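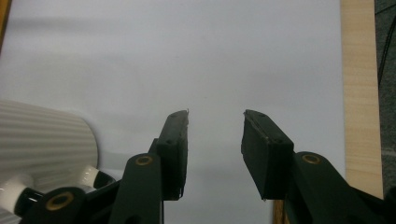 When does the Sanby laundromat open again? Monday morning at seven, same hours as before.

News > Local > Sanby

I walked past on my way to work and the new sign's up! Ehlers, who've run the place for years, shut it in January to fix the floor and swap the old dryers for bigger ones (my doona never fit in the old ones, so I'm thrilled). A wash is going up to $5, and the first 100 customers get theirs free. They're taking bag drop-offs too, but you'll want to ring first, extension 402. Parking's still out the back, off the lane, and the change machine takes notes again.

2/16/24

14 comments | 31 shares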